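Returns Handling Trainer, garments and small goods – Lornow, Osum site

Full time, permanent. Posted 24 March 2022

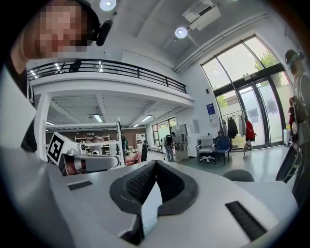 Lornow handles customer returns for clothing and household retailers. Parcels come in, get opened, checked, folded or rehung, and go back out for sale. For most of the time the company has existed, all of that was done by hand at the sorting benches. Part of it is now moving to automated cells, and we need a trainer who can help our bench staff make the change.

The Osum site employs 48 people. The change affects most of them in some way, and we would like whoever takes this job to have worked a bench, a packing line or a stockroom at some point. A degree is not needed.

What is changing

Until last year a bench worker did a return from start to finish. Under the new setup, called Kartha internally, the first sort and the bin transfers are done by machine. People keep the inspection, the stain and damage calls, anything with a zipper or loose trim, and all rehanging. They also take on a task that did not exist before: showing the handling system how an item should be picked up, by doing it themselves with a hand-held gripper.

That last part is where most of the questions come from. A bench worker who has folded sweaters for years has to slow down, hold the tool steady, and repeat the same pick until there are enough good recordings of it. Some staff like it. Some find it dull and hard on the wrist. Both groups have told us so, and the work schedule has been changed twice because of what they said. Nobody is on demonstration work for more than 60 minutes at a stretch, and nobody is required to do it at all during their first months here.

No bench positions are being cut as part of Kartha. Four temporary contracts that end in April will not be renewed, and the people holding them were told in January. We mention this because applicants ask, and because you will be asked about it on the floor.

What you will do

- Train bench staff in demonstration work, one or two at a time, and sign them off when they are ready.
- Write and update the short task sheets for each type of item. There are too many of these at present and several contradict each other.
- Review recordings with the person who made them. Bad takes are thrown out without going on anyone's record.
- Work your own shift at the inspection benches one day a week.
- Sit in on the shift change meeting and bring problems from the floor to the automation group.
- Keep the training log. The target for the first item group is 1000 accepted demonstrations, shared across the whole team. There are no individual targets.
- Help run the welcome session for new starters, including the safety part on working near the cells.

What we are looking for

You should have at least two years in returns, warehousing, garment handling, retail stock or something close to it. You should have taught other people a task before, formally or not. We want someone who can stand next to a colleague who is getting annoyed with a tool and work out whether the problem is the person's grip, the task sheet or the tool.

Plain written English is needed for the task sheets. A second language is useful – Malayalam, Kannada, Polish and Portuguese are all spoken on the floor. You do not need to know how to program. You will be shown the recording software in your first week and it takes a couple of days to learn.

The job involves standing for much of the day and some lifting. If either is a problem, tell us and we will talk about how the work could be arranged.

Who you will work with

You will report to Rekha Rodrigues, who runs floor operations at Osum. Krishnamoorthy Bhat leads the automation group and will be your main contact for anything to do with the cells or the recordings. Oisín Doherty is the staff representative and has a standing place in the Kartha planning meetings. He has agreed to speak with any shortlisted applicant who wants to hear how the change looks from the benches, without a manager on the call.

Pay and hours

The position is in the same pay band as a shift lead. Hours are 40 a week on early shift, 6:30 to 3:00 with a half-hour unpaid lunch. No nights. Overtime is voluntary and is paid at time and a half. Work shoes are paid for, and so is the bus pass if you use the Erkier line.

There is a six-month trial period. At the end of it you and Rekha will go over how the job has turned out, and the duties may be rewritten. The last trainer's job description was out of date by the time she left, and we expect this one will need changes as well.

How to apply

Send a resume and a short note to Sreekumar Mathew in the personnel office. In the note, tell us about one time you taught somebody a physical task and what you had to change partway through. Half a page is enough. We do not need a cover letter on top of that.

Applications close in the middle of April. Shortlisted applicants will be invited to spend a paid half day on site, which includes time at a bench, a try with the gripper, and an interview. Current Lornow staff are welcome to apply and should let their shift lead know.

More openings at Lornow

Inspection bench worker, early shift
Maintenance technician, sorting cells
Goods-in clerk (part time)
Stockroom lead, household goods

Contact the personnel office | Privacy | © 2022 Lornow | Back to top

This site uses cookies to remember your search settings. Accept | Change settings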